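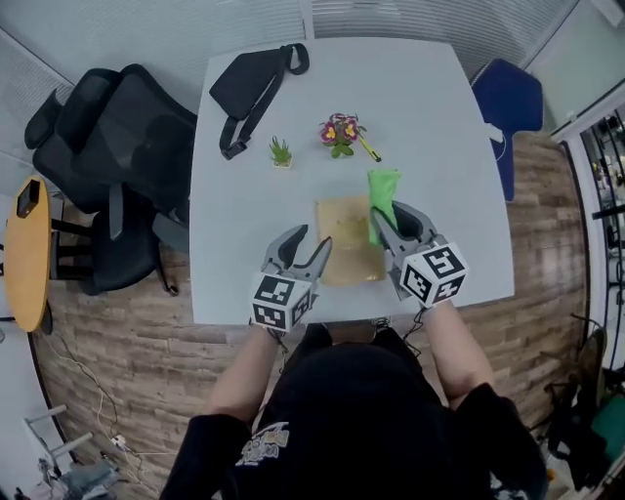 Figure 1. Bright green cloth held over a light grey table.

Reusing Worn Cotton as Cleaning Cloths: A Study at Cullalside
Student project report, Textiles and Materials module
April 2, 2025

1. Introduction
Old bed sheets, towels and T-shirts make up a good part of what is thrown out by households in Cullalside. Much of it is too worn to sell in a charity shop but still soaks up water well. Our project asked whether worn cotton could replace shop-bought cloths in the college kitchens, and how many washes it would stand before it fell apart.

The idea came from a unit on fibre types in the first term. We had learned that cotton gets softer with washing while the loose ends of the yarn come away, and we wanted to know what that meant for a cloth in daily use.

2. Materials
We collected old textiles from the Huaranga halls of residence at the end of August, when rooms were being cleared. Anything with a label showing less than full cotton was set aside. From the rest we cut 40 squares, half from towels and half from sheets. The edges of the sheet squares were turned over twice and sewn. The towel squares were only overlocked, as the cloth was too thick for our machine to fold.

For comparison we bought two kinds of new cloth: the Cokier cotton dishcloth and the Trokeck microfibre cloth.

3. Method
Each cloth was weighed dry, laid in a tray of water for one minute, hung by one corner until it stopped dripping and weighed again. A measured 200 ml of water was then poured on a worktop and wiped up in a single pass. What was left was taken up with blotting paper and weighed.

The cloths were washed at a warm setting with no softener. Softener leaves a coating on cotton and would have spoiled the results. We repeated the water test after every fifth wash.

4. Results
The towel squares took up the most water for their size, both new to the test and after washing. The sheet squares took up less but dried faster on the rack, and kitchen staff liked them better for glass. Microfibre left the driest worktop of all.

Wear was less even. Several towel squares began to fray at the corners where the overlocking had come loose – our sewing was at fault here as much as the cloth. The sheet squares held their shape but went thin in the middle.

5. Cost
The kitchens use up to 3000 cloths a year. Cutting and sewing by hand would take far more hours than they could spare. Supplying one kitchen from the yearly room clearance looks possible if a sewing class took on the hemming.

6. Problems and further work
We did not test for bacteria, and would need to do so before the cloths were used near raw food. The kitchen scales drifted when the room was cold, so some early weights had to be taken again. A later group could try a zigzag hem on the towel squares and look at lint, which two of the kitchen staff mentioned.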